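Ferri Side Gate and Fence Kit

By Debora Marchetti
Sun 15 July
38 shares | 2 comments

A garden gate has one job, and the one at the side of your house has probably stopped doing it. It drags. It needs a hip. In February it swells up and has to be climbed. The Ferri kit is our answer, and it has been the best seller at the Tridusov yard for long enough that we should really tidy up this page.

You get one gate, a pair of posts, hinges, a latch and enough matching panel to close off a typical side passage. The wood is pressure-treated pine. It arrives a slightly alarming green and fades to something your neighbors will stop mentioning. If you can't wait, stain it, but let it dry out for a few weeks first or the stain will sit on top and sulk.

The gate is 38 inches wide, wide enough for a mower or a trash can on wheels, and for most sofas if the people carrying them are still speaking. Posts go into concrete. We sell the Vonton post mix, and you'll need about 20 pounds more than you think. Everybody does.

Hinges are the heavy strap kind, with bolts that go all the way through. The old kit used screws — we don't talk about the old kit. The latch works from both sides and takes a padlock (not included, and please don't spend more on it than you did on the gate).

Sloping ground: the panels can be stepped but not raked. Measure at both ends before ordering. Kanokwan Phetsri at the order desk will ask you for both numbers, and she can tell when you've made one up.

Returns are accepted within 365 days on anything that hasn't been cut, painted or backed into. Hinges and latches can be reordered separately, as can the Lultine post caps, which do nothing except keep rain off the end grain and make the whole thing look finished.

Delivery is to the curb. Getting it from the curb to the side of the house is between you and whoever owes you a favor. 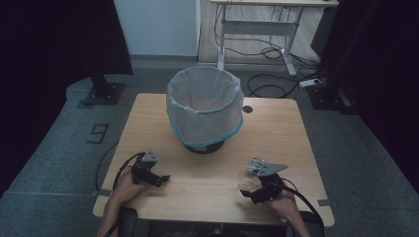
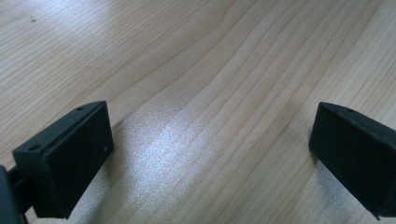

Both views: light wooden tabletop.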